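Wodell Parcel and Packing Bench Organiser, 2 Tray Model
Product code 992

Home > Packing Room > Bench Organisers > Wodell

In stock at our Futham warehouse. Delivery normally takes 2 to 3 working days.

The Wodell is a bench organiser for people who open and pack many parcels at the same table. It keeps the tape, the knife, the labels and the pen in one place, and it gives you a deep tray where the used wrapping can go until you have time to sort it. We make it in our own workshop and we sell it directly, without shops between us and you.

The organiser stands at the back edge of your table or hangs on the side of it. For the hanging position you need the Quintero clamp set, which is sold separately. The clamp fits table tops up to 54 mm thick. Please measure your table before you order, and include also any rail or frame that is fixed under the top, as this is the most common cause of returns.

What the trays are for

The upper tray is shallow and has a removable divider. Most of our customers keep there the tape gun and the small tools. The lower tray is deeper and has a smooth bottom with no corners where bits of foam can hide. You can pull it out completely, carry it to the bin and empty it with one hand. When it is pushed back, you will hear a click. If there is no click, the tray is not seated and it can slide forward when it is full.

We do not recommend to put glass, open blades or liquids in the lower tray.

Wrapping that comes from small goods is the most difficult to keep in order. Card inserts, clear packs and bags are light, they slip over a polished table, and the thing you wanted to keep (a receipt, a spare screw, a returns label) disappears between them. For this reason the lower tray has a front lip, on which you can clip the papers before you start.
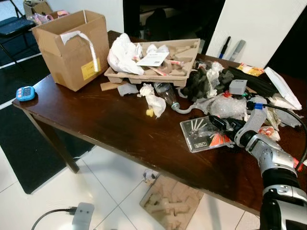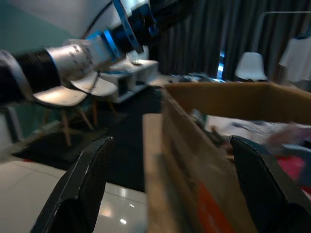
First picture: an open cardboard box and packaging debris on a dark brown wooden table.

Fitting

Standing position: put the organiser on the table, press the four feet down and wait until the evening before you load it fully. The feet are soft and they need some hours to settle.

Hanging position: fix both Quintero clamps by hand, hang the organiser on them, and only then tighten with the key. If you tighten first, the hooks may not line up. On a glossy or varnished table, put the felt pads between the clamp and the wood. The pads are in the small envelope taped inside the lid of the carton, and many people throw it away with the carton, so please look there first.

Specification

Material: powder-coated steel body, birch front lip
Colours: grey, cream, dark green
Trays: 2
Maximum load, upper tray: 3 kg
Feet: soft rubber, replaceable
Clamp range: up to 54 mm (with Quintero clamp set)
Guarantee: 3 years on the body, 2 years on the tray runners

Care

Wipe with a damp cloth. Glue from parcel tape can be removed with a little cooking oil on a paper towel, and after that with soap and water. Please do not use acetone on the cream version, it makes the coating yellow. The birch lip can be oiled again once in a year if you like how it looks, but it is not necessary.

Works together with

Tidier bag frame. Holds an open sack under the table edge, for those who receive more than one tray of wrapping in a day. It uses the same hooks as the Wodell.
Quintero clamp set. Two clamps, one key, felt pads.
Replacement feet, set of four.

Questions we receive often

Can I buy the organiser without the upper tray?
Not at the moment. The upper tray makes the body stiff, and without it the sides would bend.

Is the dark green the same green as the older model?
It is slightly darker. If you want to match an older piece, write to us and we will send a painted sample by post.

Will the Tidier frame fit on a round table?
No, the edge must be straight along the full width of the frame.

Returns

You can return the organiser within 54 days if it was not drilled or painted. Please use the original carton and write your order number on the outside. Orders placed before noon leave Futham on the same working day, except in January, when we close the workshop for stocktaking.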